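Inicio | Cocina | Limpieza | Taller | Trucos de lectores

Imprimir | Enviar por correo

Lo que aprendí sobre fregar platos en una jornada de puertas abiertas

20 de julio de 2020

Fui a Rakbridge porque Ilona Farkas me prometió café y un robot que recoge la mesa. El café era de máquina. El robot, en cambio, tenía más modales que mi familia: cogía las piezas de una en una y no preguntaba dónde se guardaban.

La demostración la llevaba Regula Oberholzer, que repite la visita cada enero y cada verano y que habla de la vajilla como otros hablan de sus nietos. Entre una prueba y otra soltó varios consejos que me apunté en el folleto:

— Deja siempre sitio alrededor de lo que vas a coger. La pinza necesita hueco a los lados y tus dedos también, sobre todo con jabón.

— El cuenco, sobre el plato, pero solo si está vacío. Con un resto de sopa dentro, el conjunto pasa a ser un problema de fontanería.

— Los cuencos brillantes engañan. El reflejo del fondo confunde a las cámaras y a quien friega de noche con una bombilla floja. Pasa la yema del dedo y sabrás si queda grasa.

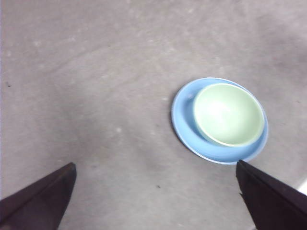

También pregunté por las roturas, que es lo que queríamos saber todos. Regula contestó que en Rakbridge habían probado 100 recogidas seguidas y que 81 salieron bien. De las demás no dio detalles, aunque el cubo de la entrada pesaba lo suyo. Yo en casa no llego a esa media, y eso que llevo años de entrenamiento.

Para los platos que se quedan pegados unos dentro de otros, su receta es la de mi madre: agua fría en el de arriba, el de abajo en agua templada, y 2 minutos de paciencia. Nada de cuchillos haciendo palanca.

Me volví en el autobús de las 7 con el folleto lleno de manchas. Esa noche recogí la mesa pieza a pieza, despacísimo, y mi marido me preguntó si me había quedado sin batería.

Imprimir | Enviar por correo

Anterior | Siguiente | Volver a Cocina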